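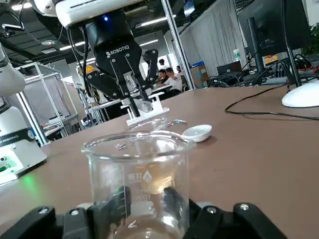
Peltinura is a novel by Anoma Wanigasekara, first published by Mirden. It follows a retired ferry clerk who sets out to return a library book that is 31 years overdue, and the people who join him along the way. It was her second novel and the first to find a wide readership.

Plot

Imtiaz Sikder lives alone above a closed bakery in the harbor town of Plerden. While clearing out a closet in January, he finds a library book borrowed by his late wife, Parveen. The stamp inside shows that it came from a branch in Peltinura, an inland town 600 miles away where neither of them, as far as he knows, ever lived. He decides to take it back in person.

He travels by bus, by freight truck and for one long chapter on foot. Farzana Bhattacharjee, a law student who has missed her final exams and not told her family, gives him a ride and ends up staying for most of the trip. Alternate chapters go back to Parveen's early twenties and slowly explain why she was in Peltinura. The branch library has become a tire shop by the time Imtiaz gets there. The owner lets him leave the book on a shelf in the office.

Structure and style

The book is divided into 6 parts, each named after a stop on the bus route. The present-day chapters are told in the third person and the past tense. Parveen's chapters are written as letters, although the reader learns late in the book that none of them were mailed. The title of the overdue book is never given.

Publication

Wanigasekara wrote the first draft while working nights at a hotel front desk. Mirden printed 3,156 copies of the first edition, which sold slowly until reading groups took it up the following winter. Hendricks bought the paperback rights and added a map – drawn by the author – and a short afterword. A Danish translation by Nanna Lykkegaard restored 2 chapters that had been dropped during editing. They have not appeared in English.

Reception

Early reviews were mixed. Several praised the dialogue between Imtiaz and Farzana but found the middle section too long, and one complained that the bus timetables were given in more detail than the marriage. Later notices were warmer, mostly on account of the letters. Readers remain divided over the tire shop ending.

Adaptation

A stage version for four actors opened in a small theater and ran for one season. It left out the walking chapter and moved the first letter to the start of the play.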